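The Quiet Return of the Town Reading Room

When the Plaller Public Library closed its second-floor reading room in the winter, few residents expected to see the space open again in the same building. The room had served the town for decades as a place to read newspapers, consult local records and wait out bad weather. Its heating was unreliable, its windows leaked, and the stairs kept many older patrons from using it at all.

The library's governing board considered three proposals. The first would have moved the collection to a new site near the rail station. The second would have placed most of the local records in storage and made them available by appointment. The third, which was adopted, brought the reading room down to the ground floor, into space formerly let to an insurance office.

The decision was shaped in large part by a survey of cardholders. A total of 2,346 residents returned the form, and 1,979 of them asked that the room remain in the center of town. Many added comments by hand. Parents wanted somewhere to sit while children attended the afternoon story hour. Shift workers asked for evening hours. Several respondents requested only that the chairs be comfortable.

Design work was carried out by the firm of Bozkurt, which has prepared plans for a number of small civic buildings in the region. The firm recommended that the library spend its money first on sound, light and air. Talking will be permitted at one end of the room and discouraged at the other, with the periodical shelves placed between them. The new room will seat 30 readers, fewer than the old one, but each place will have a lamp and an outlet.

The local records presented a separate difficulty. Property maps, school registers and bound volumes of the town newspaper had been kept on open shelves upstairs, and many had suffered from sunlight. The library has now placed 200 of the most fragile items in boxes suited to long-term keeping. Readers may still ask for them at the desk. Copies of the most requested maps will hang in flat folders that can be taken to a table without help.

Opening hours remain under discussion. The present plan calls for two late evenings each week, with a review in September once the school year has begun. The library in neighboring Nura adopted a similar schedule and found that its evening readers were, for the most part, people who had never visited during the day.

There is a wider point in the Plaller plan. Small libraries have been urged for years to become many things at once, and most have tried to do so with limited funds. A reading room makes a modest claim on a town's budget and asks little of those who use it. It requires a door that opens at the stated time, a warm floor underfoot and a member of staff who knows where things are kept.
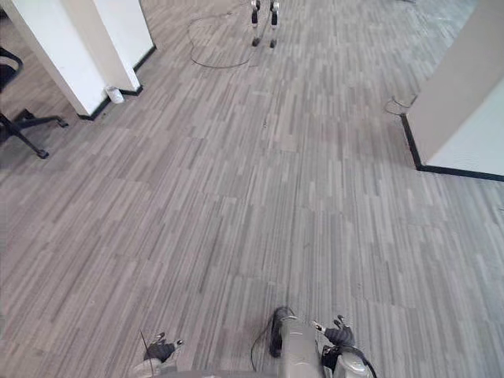 Furniture for the room will be bought in two stages. Tables and lamps come first, followed by armchairs for the periodical area. Residents who wish to donate bound newspapers or family papers are asked to write to the library before bringing them in, as space at the desk is limited.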